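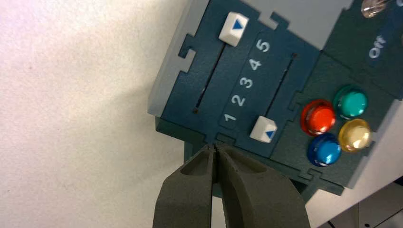
Call for Participants: Manual Controls and Hand Use Study
Stullance Center for Applied Ergonomics, Binddale

The Stullance Center for Applied Ergonomics invites adults living in or near Binddale to take part in a study of how people operate small manual controls. The study concerns push buttons, sliders and numbered scales of the kind found on household and workplace equipment. Its results will be used in the design of the Testa series of training panels, which the Center develops for occupational therapy departments and vocational schools.

Enrollment is open now and closes at the end of September, or when all 68 places have been filled.

What participation involves

Each participant attends one session of 60 minutes at the Center. The session is individual and is led by a member of the research staff. Participants are seated at a table and asked to complete short tasks on a compact task board. Tasks include pressing colored buttons in a given order, moving a slider to a numbered position between 1 and 5, and repeating a sequence from memory. Some tasks are completed with the dominant hand only, others with the non-dominant hand.

Rest periods are scheduled between tasks. A participant may ask for an additional rest period at any point, and may withdraw from the study at any time without giving a reason.

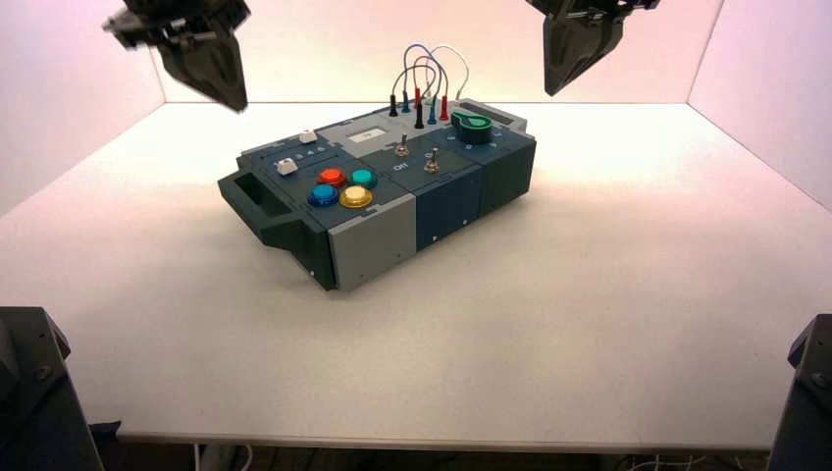
The red, teal, blue and yellow buttons are referred to by color in all spoken instructions. Applicants who have difficulty telling colors apart are nevertheless welcome to apply and should note this on the form, so that instructions by position can be prepared. No experience with electronics or technical equipment is required.

Who may apply

Applicants must:
- be 18 years of age or older
- be able to follow spoken instructions in English
- be able to sit at a table for the length of the session
- have had no surgery on either hand or wrist in the past year

The Center particularly encourages applications from persons over the age of 60 and from persons with reduced grip strength or limited finger movement. Persons who took part in the earlier Vorkmont trial are not eligible, as several of the tasks have been carried over from it.

Payment and travel

Participants receive a payment of $60 at the end of the session. A participant who withdraws after the session has begun receives the full amount. Parking at the Center is free of charge. Public transit fares within Binddale are repaid on presentation of a ticket or receipt.

Privacy

The hands and forearms of participants may be recorded on video during the tasks. Faces are not recorded, and sound is not kept. Recordings and task results are stored under a participant number, separately from names and contact details. Participants receive a written consent form before the session and are asked to sign it on arrival. A copy is provided for their own records.

How to apply

Application forms are available at the Center's reception desk and may also be requested by mail or telephone. Completed forms should be addressed to Benedetta Amato, Study Coordinator. Please state your age, your dominant hand, any condition affecting the use of your hands, and the times of day at which you are available. Sessions are held in the morning and in the early afternoon; a small number of places are available after 5 p.m.

Applicants will be informed in writing whether a place can be offered. Those who are not selected may ask to be placed on the reserve list. Requests for step-free access, large-print documents or the presence of a companion during the session should be made on the application form.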